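Laborbuch Erkden – Kissenaufgabe, Montag

Umut wollte heute früh wissen, ob wir mit dem Sessel fertig sind. Im Zähler stehen 1.934 Episoden, und wenn man nur auf den Zähler schaut, kann man das so sehen. Ich habe mir den Vormittag genommen und einen Teil davon angeschaut, mit doppelter Geschwindigkeit und schlechter Laune.

Zufällig gezogen: 134 Episoden. Davon würde ich 30 sofort wegwerfen. Meistens derselbe Fehler, der linke Arm steht von Anfang bis Ende in der Gegend herum und tut nichts, obwohl die Aufgabe als beidarmig gelabelt ist. Wer teleoperiert, nimmt den Arm, mit dem er besser zurechtkommt, das ist menschlich. Im Datensatz steht dann trotzdem »beidarmig, erfolgreich«. Das Modell lernt daraus, dass man den linken Arm hübsch in Position hält. Hatice meint, das stört nicht, solange das Kissen am Ende richtig liegt. Ich halte das für Wunschdenken, kann es aber bisher nicht belegen.

Zweiter Punkt, Stoff. Das hellgraue Kissen macht am Greifer, was es will: es knickt, es rutscht, es beult sich. In der Kraftanzeige sieht ein guter Griff genauso aus wie einer, bei dem die Finger bloß in die Füllung drücken. Ilgın A. hat vorgeschlagen, den Griffzeitpunkt automatisch aus der Fingeröffnung abzuleiten. Bei den harten Teilen ging das, bei Kissen glaube ich nicht daran. Der Schwellwert, den wir von Peltex übernommen haben, schlägt mal zu früh an und mal gar nicht.

Standbilder aus der Kopfkamera, Reihenfolge nicht sortiert:
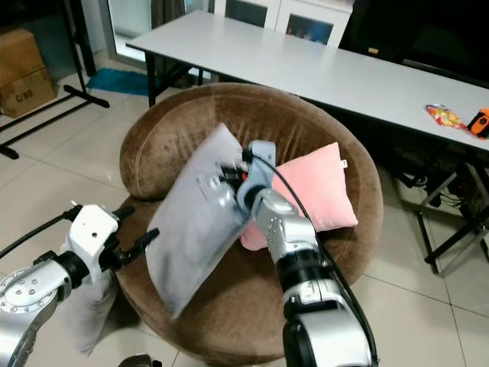
Finger von oben auf dem Grau. Griff oder Druck? Am Einzelbild würde ich mich nicht festlegen.

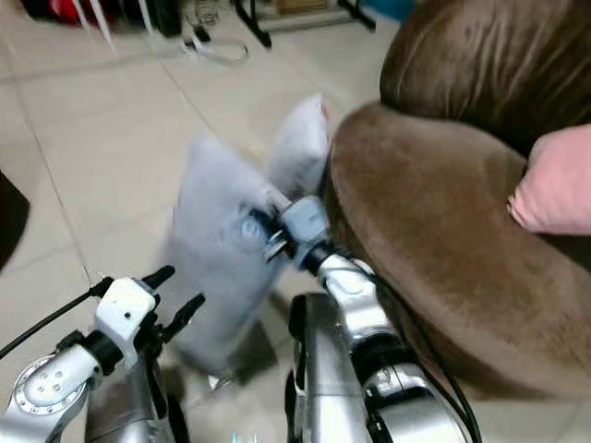
Ecke hochgezogen, ordentlich Bewegungsunschärfe. Linker Greifer offen und leer.

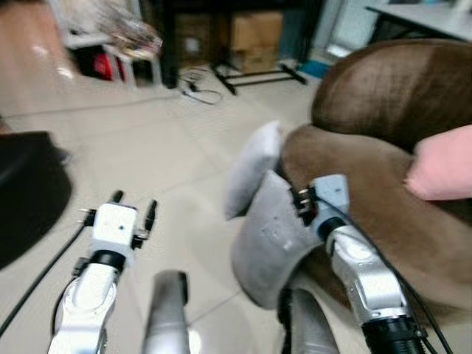
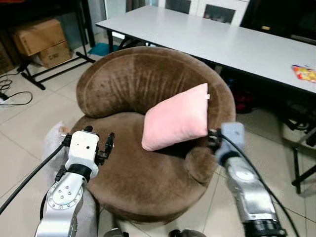
Zur Unschärfe: Mio will die Belichtungszeit verkürzen und dafür mehr Licht aufstellen. Kann man machen. Mich würde vorher interessieren, ob das Modell diese Bilder überhaupt braucht. In den schnellen Phasen weiß der Arm aus den Gelenkwinkeln, wo er ist, und wo das Kissen ist, sieht man auch verwischt gut genug. Außerdem spiegeln die Fliesen jetzt schon. Noch eine Lampe, und wir haben neue Glanzstellen im Training und später beim Test andere. Vorschlag: erst einen Durchlauf mit halbierter Bildrate auswerten, dann über Lampen reden.

Was mich mehr beunruhigt, ist der Hintergrund. Tisch, Kartons, Ständer, das ganze Zeug hinter dem Sessel bleibt über viele Sitzungen fast gleich stehen. Ich habe den Verdacht, dass die Policy den Sessel an der Tischkante erkennt. Beim Tatlı-Lauf hatten wir genau das, da ging die Erfolgsrate in den Keller, als jemand aufgeräumt hatte. Damals hieß es, das sei Zufall gewesen. Den Test mit verschobenem Tisch hat trotzdem keiner nachgeholt, ich auch nicht.

Und die Startzustände. Laut Anleitung sollen die Kissen vor jeder Episode »zufällig« verteilt werden. Zufällig heißt bei uns: so, wie die Hand sie hinwirft. In der Stichprobe lehnt Rosa auffällig oft rechts an der Lehne. Ich würde Startpositionen auslosen lassen und auf einen Zettel drucken, auch wenn das beim Aufnehmen nervt. Ilgın Ö. hat das bei Millow so gemacht und fand es erträglich.

Mittags mit Umut gesprochen. Er hält die Quote der unbrauchbaren Episoden für normal und will weiter sammeln, damit sich das »herausmittelt«. Systematische Fehler mitteln sich nicht heraus, das habe ich ihm gesagt, er hat genickt und dann nach dem Zeitplan gefragt. Kompromiss: Wir nehmen noch fast 230 Episoden auf, aber mit Startliste, und der Tisch wird zwischendurch gedreht. Danach trainieren wir zweimal, einmal mit allem und einmal nur mit den durchgesehenen. Falls es keinen Unterschied gibt, ziehe ich meine Einwände zum linken Arm zurück. Schriftlich, hier im Buch.

Offen:
– Label »beidarmig« neu definieren (Hatice, ich)
– Schwellwert Fingeröffnung: Handlabels für die Stichprobe, dann vergleichen (Ilgın A.)
– halbe Bildrate auswerten, vorher keine Lampen kaufen (Mio)
– Kabel am rechten Arm: kommt in etlichen Episoden vor das Kissen. Anders führen oder so lassen? Wenn anders, passen die alten Aufnahmen nicht mehr dazu. Ich bin fürs Lassen, ohne Begeisterung.

Zuletzt geändert: Montag, abends

Letzte Einträge
Tatlı-Lauf: Nachtrag zur Erfolgsrate
Millow: Startlisten drucken, Vorlage von Ilgın Ö.
Peltex-Schwellwerte, was wir übernommen haben und was nicht
Kopfkamera neu kalibriert (Mio)
Teleoperation: Notizen zur Einweisung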